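Home | Kitchen | Workshop | Robot Rules

Setting the table for a robot: our rules at Rastari

1. Use a plain cloth. Green is good for us, with a black curtain behind.

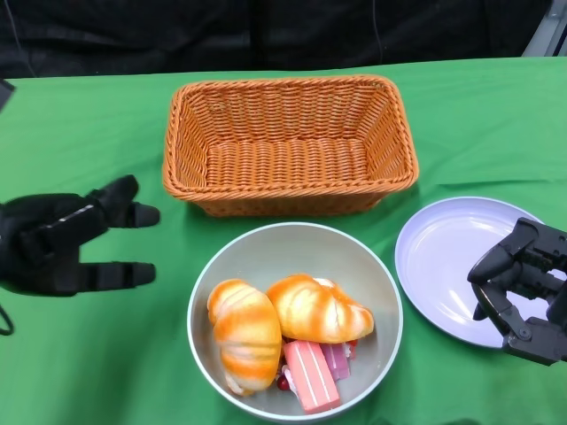
2. Keep hands out when the arm has power. Stand 60 cm back, also between two tries.

Check the screws of the gripper every month.

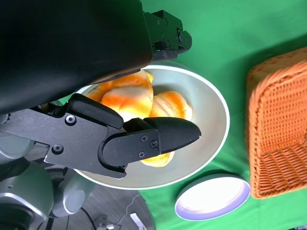 After the check, write the result in the book, even when all is fine.

3. Practice with toy food first.

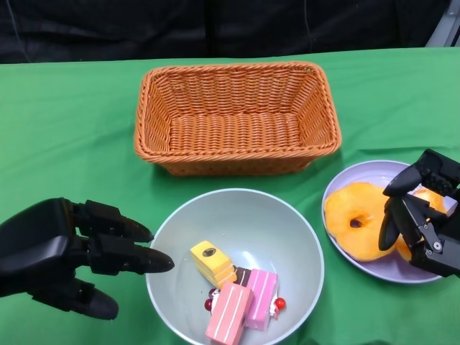

Furora commented that 60 cm is too little for a long arm, and they keep double.

Last updated: April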